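Braltavell Community Pantry: where we've got to since February
Progress report for the Zivis Fund

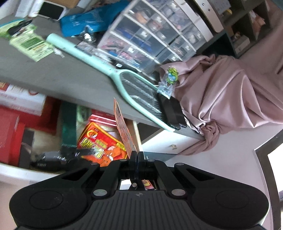 A thin orange-red packet, held edge-on.

Hello again, and sorry this one is a bit longer than the last! There's a lot to tell you, most of it good.

The big news is that we're now open on Sunday afternoons as well as our usual weekday session. You'll remember I was nervous about this. Jericho Tan had been on at me for months, saying people on shift work couldn't get to us, and he was right (he's been very gracious about it). We now have 194 households signed up, and 38 of those joined through the Sunday opening alone.

Up to the end of this reporting period we've given out 3,687 bags of food. A bag is still meant to last one person three days, though we've started making them up differently. The old way was a standard bag with tins, pasta, cereal and a packet or two of something quick. Now people pick from the shelves themselves, with a points card. It's slower and the queue does get long by three o'clock, but far less comes back to us and the chat is so much nicer.

Money next. The shelving cost less than we'd budgeted, so with your agreement I put the difference towards a second chest freezer. The first one is still going but the lid doesn't shut properly unless you lean on it. Fuel for the van has gone over, mostly from the extra trips out to Bañez, where the wholesaler moved its collection point in the spring without telling anyone. Nestor Navarro has done nearly all of those runs and is keeping the receipts in a biscuit tin, which I'll be typing up for you this week.

The cookery evenings haven't gone as planned. We said we'd run six and we've managed four. Skedomus let us use their kitchen for free, which was lovely of them, but it only fits eight people and the hob trips the electrics if you use all the rings. I'd like to carry the last two over into the next period if that's all right with you.

Still to do before the next report: the allergy labels for the shelves, a proper rota for Sundays, and finding somewhere dry for the 80 crates we've been lent. They're in my garage at the moment and I'd quite like to get the car back in.

Do ring if anything doesn't add up. Evenings after seven are best.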